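Planner notes from the Carnville lab: the stacking release is out

Version 5 of Skotden, our two-arm planner, went onto the Carnville cell on Wed 27 May. Most of you will notice one thing, namely that the arms no longer stop dead over the table for a long think before each move. They were never thinking very hard. The old code worked out a path for the left arm, worked out a path for the right arm, found that the two crossed, threw both away and started over, like two people meeting in a narrow hallway with unlimited funding.

The new version plans for both arms together and keeps a shared clock. If one arm needs the space over the middle of the table, the other gets a path that is a little longer and arrives a little later. We ran 400 bowl-nesting jobs through the simulator in March before letting it near hardware, and 12 of them ended in a deadlock. All 12 came from the same rounding error in the clock, which had been in the code longer than most of the team has been in the building.

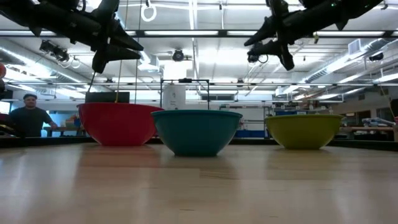

Perception got a smaller update, mostly in Layug, the module that turns camera views into object poses. Layug used to fit a full outline to every bowl and lost its nerve whenever one bowl partly hid another. It now fits the rim first and fills in the body from the shape model. Shiny tabletops were the other sore spot. For a while Layug was fond of reporting a second bowl directly underneath the first, upside down and inside the furniture, with a confidence score most of us would be happy to get on a performance review. Anything below the table plane is now discarded before it reaches the planner. Yes, it is one line of code. No, we would rather not say how long the meeting was.

A few things to know before you upgrade. Config files from version 4 will load, but the speed limits are now set per joint, so the old single value gets copied to all of them and you will probably want to change that. Logs go to Skoltska by default, where the replay viewer can finally scrub backward. The viewer keeps the last 1,000 runs and deletes the oldest without asking, so export anything you plan to show your boss.

Still open: the gripper-close check fires too early on thin rims, and the "retry" button on the operator page does the same thing as the "cancel" button. We are looking into which one people have been using.

Contact the newsletter desk | © Carnville Lab Newsletter, all rights reserved | Back to top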